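Bench notebook, Trirnemmont stand
Saturday, started 9:30

Continuing from the last entry. The aim for today was to get the rod and the black frame to sit square to each other, and to write down the order of assembly so that Oratile does not need to ask me again in December when the second stand is made.

First, the cloth. I have put the starry night tablecloth back on the table. The grey felt from Siststead left fibers in everything, and I spent most of Thursday's evening with tweezers. The printed one is thin and gives no fibers that I could find. It does slide and make wrinkles when one leans on the parts, so pull it toward the front before starting and check it again after each fitting. If a wrinkle comes under the frame, the frame rocks and all the angles are wrong. I lost one good hour this way in the morning.

Small screws are difficult to see on the stars. Please use the lid of the tea tin for the screws and do not put them directly on the cloth.

10:15. Dry fit, nothing tightened. I lay the frame flat and bring the rod over it, then look from above if the rod follows the long side. It is better to hold the frame near its right end, where there is more weight to press against. With the hand in the middle I always pushed it a little away from me. 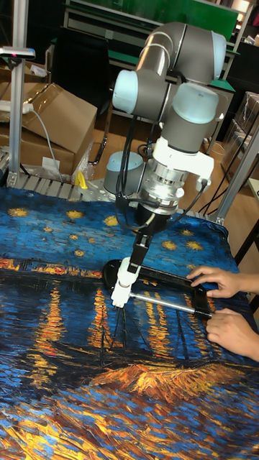 Should the rod be fixed first, or the frame?
Fix the rod first, with the screw only finger tight, and then bring the frame to the rod. The frame can move on the table and the rod cannot move once it is in its clamp, so the frame is the part that has to follow.

I had written the opposite in the entry of last month. Please cross it out if you have a printed copy. I have already crossed it out in mine.

10:50. Measured the rod again. It is 200 mm, the same as on the drawing from Randutthorpe, so the error does not come from there. I was suspecting the rod for two weeks and I owe it an apology. The end had a small burr from the saw, which I took off with the fine file. After that it went into the clamp without the scratching sound. I did the other five rods in the box as well. Three of them had the burr, and one has a dent near the middle. The dented one is in the drawer with red tape on it.

Tested the corner with the small square. It should be 90 degrees, and there is light visible under the blade at the far end. Loosened, turned the rod a quarter turn, tightened, tested again. Less light. I think the rod is slightly bent, but so little that I can't feel it on the glass plate. I marked the good side with a pencil line. Let's agree that the pencil line goes up on every rod.

11:40. Round base. It is flat underneath but the edge is slightly raised, and on a soft surface it tips when there is a load on one side only. The rod makes exactly such a load. One hand presses on the disc, close to the white piece, the other hand keeps the far end of the rod from turning. It needs two hands during the whole time, so everything else should be ready before, including the hex key. Today I had to call Wian to bring me the key from the other bench. He was eating.

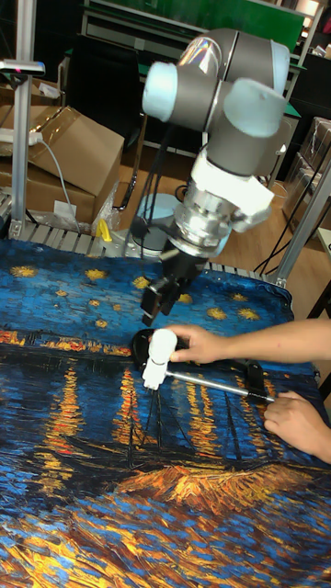 PARTS AND STOCK

Rods, 200 mm: four good, one with tape, one in use.

Washers: one full bag of 100, one open bag. The open bag has two sizes mixed in it. Somebody please sort it, or I will do it at the end of the month.

Screws for the white clamp: we ordered 1,000 from Rungrueang by mistake, so there is no reason to be economical. If a head looks damaged, throw it away.

Round bases: two. The older one has glue on the underside from the first trial. I tried to remove it with alcohol and it became only soft and dirty. I will try again with the plastic scraper.

Felt: returned to the shelf. Do not use for this job.

13:20, after lunch. Repeated the fitting five times to see if the order I wrote is good for somebody who is not me. I read my own text aloud and did only what it says. Two corrections:

Step 3 said "press the frame". It should say "press the frame near the top right corner with the fingertips". With the whole palm it is easy to push the frame sideways, and one does not notice until the square is put on.

Step 5 said "hold the rod". Hold it at the right end, with the fingers around it. If one holds it closer to the clamp, the free end swings when the screw takes its last half turn.

The third fitting was bad, I think from the wrinkle again. The other four were good, with no light under the square. I left the last one together over the tea break, 20 minutes, and it was still square afterwards. Whether it stays so until Monday I can't say. It is standing on the shelf by the window with a note on it, and I ask everybody to leave it alone.

One more thing about the screw. When it starts to feel firm, stop, check the square, and only then do the last half turn. I am used to doing it in one movement and this is a bad habit from the old stand, where the clamp was metal and forgave more. The white one creaks a little when it is too much. I have not broken one yet.
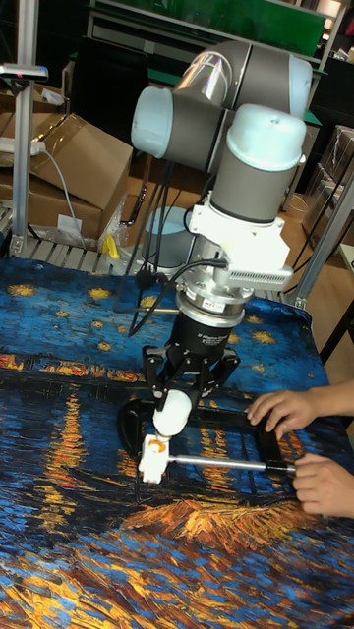
Oratile Zulu writes in the margin that she would prefer a strip of thin rubber under the frame, so that it stays in place with less pressing. She tried it on the Siststead stand and the frame did not walk at all, but the rubber lifted one side by half a millimeter and she had to put the same rubber under the base too.

I did not think of the base. If both are lifted by the same amount, it should be fine. We have rubber sheet in the cabinet, the thin kind, I believe one millimeter. I will cut two strips and one round piece before the next fitting and compare with today's four good ones.

Still open:
Glue on the older base.
Sort the washers.
New drawing for step 3, my sketch looks like a shoe.
Ask Wian Mnguni if the glass plate is really flat – he said once that it came from an old door.
Wash the tablecloth, there is file dust on the front side.

Stopped 15:45. Hex key is back in its place.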